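Astemitz open day: ink, staples and way too many back issues

8 Jun 2023

So I finally got myself out to the Astemitz open day, after missing the last one with a cold and the one before that through sheer disorganisation. If you've picked up any small press superhero book in the last while, flip to the inside back cover and there's a fair chance you'll see their name in tiny grey type. They print comics. Not much else, as far as I can tell, except a few wedding invites to keep the lights on (their words!).

The place is in Moris, at the end of the train line and then a bit of a hike past the servo. I'd left my umbrella at home, which was dumb, and arrived with my tote bag over my head. Doors were meant to open at 8 but they let the damp ones in early. Bless.

First thing that hits you is the smell. I don't know how to describe it except that it's the smell of opening a brand new issue, times a thousand, with a bit of hot toaster underneath. I stood there breathing it in like a weirdo while everyone else was getting their sticker badge.

They take you through in groups, and ours was four adults and a very serious kid in a cape who asked better questions than any of us. We started upstairs in pre-press, where the files come in and get checked. I had always assumed you emailed off your PDF and a comic came back. No! Somebody sits there and looks at every single page for blacks that are too heavy, lettering that's drifted into the trim, and colours that look gorgeous on a screen and go to mud on paper. The big villain is apparently night scenes. Everybody wants a brooding guy on a rooftop, and everybody sends a brooding guy on a rooftop that prints as one solid dark rectangle. They had two versions of the same splash page from Justik pinned up side by side, before and after the fix, and in the first one you honest to god could not tell there was a hero in it. In the second you could see every fold of the coat.

For those who don't know Justik, it's the one about the retired magistrate who gets the power to hear lies, and it is so much better than that makes it sound. I've been banging on about it here since the second issue. The new arc was being folded while we were there and I got to see the cover before it's in shops, and I promised not to say what's on it, so I won't, but I did make a noise.

Then down the stairs to the press floor, earplugs in. It's louder than I was ready for. The sheets come off huge, with eight pages to a side, half of them upside down, so for a second it looks as if somebody has made a terrible mistake. Then it gets folded and cut and suddenly page 2 is behind page 1 where it belongs. The cape kid worked out the order before I did. I'm still not sure I've got it, to be fair. 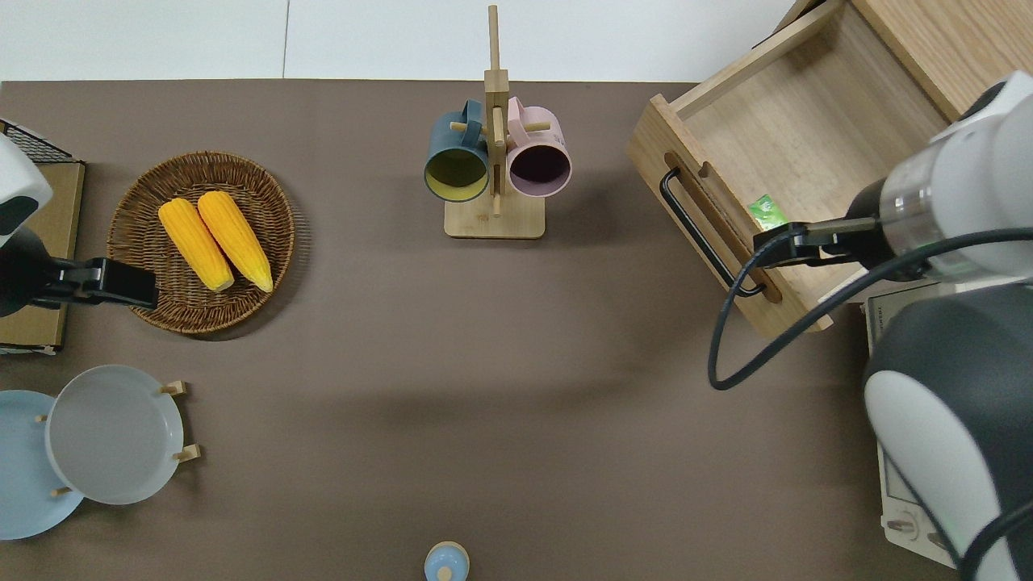
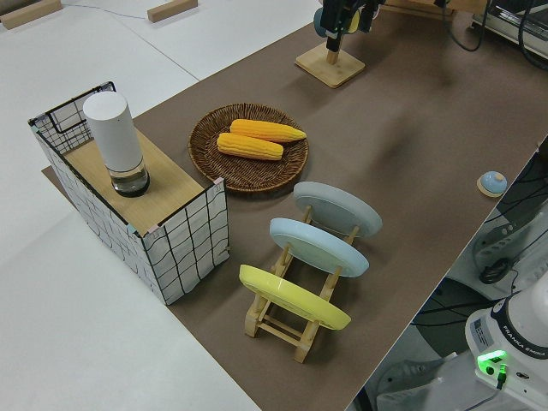 Kitchen bits and pieces out on the tabletop.

The stapling machine (saddle stitcher, sorry, I was corrected) was my favourite. It chomps. Covers go on last, over the top, and then the whole lot gets trimmed on three sides and drops into a tray, and there's your comic. We were each allowed to take one off the end, still with that slightly sharp edge to it. Mine is a reprint of an old Güler one-shot, the sea witch one, and I was rapt because I've only ever had it as a dodgy scan. The paper is heavier than the original run and the greens have come up beautifully. If you like your ocean characters properly scary and a bit sad, hunt it down.

I did ask about covers, because it's a sore point with me. Why does everything have to be foil now? The answer was that foil sells, and shops order more of a foil variant before anyone has read a page of it. Fair enough, I suppose. I still reckon a matt cover with a good drawing on it beats anything shiny, and I'll be grumpy about that until I die. They do a soft-touch finish that feels like a peach, though, and I may have been won over a little bit.

After the tour there was a sale room. Oh dear. Overruns, misprints, a few boxes of things where the cover had gone on crooked, all five bucks a pop. I'd told myself I had a limit. I came home with:

The whole first arc of Justik, which I already own, but these have the printing error where his coat is purple
A wonky-cover anthology I'd never heard of, mostly robots and one very good story about a lighthouse
An old team-up book with the middle pages in twice, so the fight happens, then happens again

That last one is my pride and joy. It reads better that way.

Some practical stuff if you're thinking of going to the next one. Parking is hopeless, take the train. Wear closed shoes, they won't let you on the floor in thongs and I saw a bloke get sent back to his car. The floor's all on the level once you're downstairs, but pre-press is up a steep flight with no lift, so ring ahead if that's an issue, they were lovely about it with someone in the group after ours. The talk on lettering at the end of the day was full before I'd even thought about putting my name down, so do that first. Coffee was instant. There's a bakery near the station with a decent sausage roll.

And bring cash for the sale room, the card reader dropped out twice while I was in the queue and I had to borrow from the parent of the cape kid (paid back, promise, there's an ATM at the servo).

I'll put up scans of the purple coat pages once I've worked out how to get my scanner talking to the new laptop. The lighthouse story deserves its own post too, so that's coming, probably after I finish the sea witch reread.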